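Ultuven Hall access talk, speaker notes
Eylül Sezer, draft 3. Slot is 14 min, then questions. Don't run over again.

Open: who I am, visitor services, Ultuven Hall. Say thanks to Tsung-han for the slot. Skip the building history, they've all got the leaflet.

Start with the family last November. Dad, twins, stroller, wrong entrance. Walked the full length of the concourse to find a changing table. There was one forty feet behind him. The sign was on the inside of the door.

Pause. Let them laugh if they want to.

Main point, say it early: most of what people ask us at the desk is where something is. 287 questions logged over the fall trade show. 49 were about restrooms. Don't read out the rest, it's in the handout.

Entrances. Two that matter. Cludine Street side is step free, wide doors, drop-off right outside. Fung Avenue side has the nice glass and eleven steps. Everyone's map app sends them to Fung. So every exhibitor email needs the Cludine Street address on the first line. Not in the PDF. First line.

If somebody asks about the ramp on the Fung side: it's in the capital plan, I don't have a date, don't make one up.

Quiet room. Level 2, next to first aid. Used to be a coat store. Dimmable lights, four chairs, door that closes properly now. Open same hours as the show floor. No booking. Staff kept using it for phone calls, we've had words about that. Ask organizers to put it on their own floor plan, with the same name we use. Last year one show called it the wellness lounge and people turned up wanting massages. 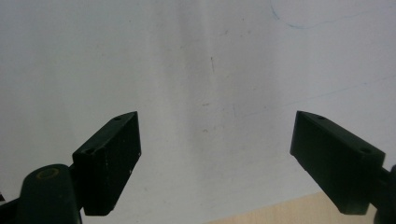 Nursing room is separate!! Different floor. Level 1, behind registration, through the gray double doors. Lock on the inside, sink, two outlets, small fridge. Please stop sending people to the quiet room for this. The key thing is gone, nobody has to ask for a key any more.

Seating. This is the one I get the most mail about. Older visitors, people on crutches, anybody who's done three hours on concrete. We had benches in the lobby and zero on the floor. For the Ilellow craft fair we tried benches at every second aisle end. Organizers worried about losing sellable space. Tell the story of the quilting lady who sat down, then bought from the booth in front of her. Short version.

Fire marshal rules: benches can't narrow the aisle. Tsung-han has the drawings, send people to him, I always get teh widths mixed up.

Loaner wheelchairs. At the Cludine Street desk, first come. ID not needed, just a name and cell number. We get asked about scooters. We don't have scooters. Outside rental is fine, charging is fine, ask for the outlet by the coat check.

Signs. Slow down here. Big letters, hung high, same arrow every time. Check them from a chair as well as standing. Check them when the hall is full, a sign at head height disappears once there's a crowd. Exhibitor banners in front of ours = call the floor manager, don't move it yourself.

Hearing loop: rooms A and B only. Room C has portable receivers, needs a day's notice. Presenters must use the mic. Yes even the loud ones.

Service dogs. Relief area is outside the Cludine doors, left, past the bike racks. Water bowls at the desk. Security has been rebriefed on what they can and can't ask.

What I want from them, last slide:
Cludine Street address, first line
our room names, not new ones
seating in the floor plan before booths get sold, afterwards is to late
one named access contact per show, with a phone that gets answered

Leave that slide up during questions.

Likely questions: parking (talk to the garage, their prices not ours), cost of benches (no charge, we store them), food allergies (catering, Thursday session).

Handouts on the table by the door. Large print ones are on the left pile.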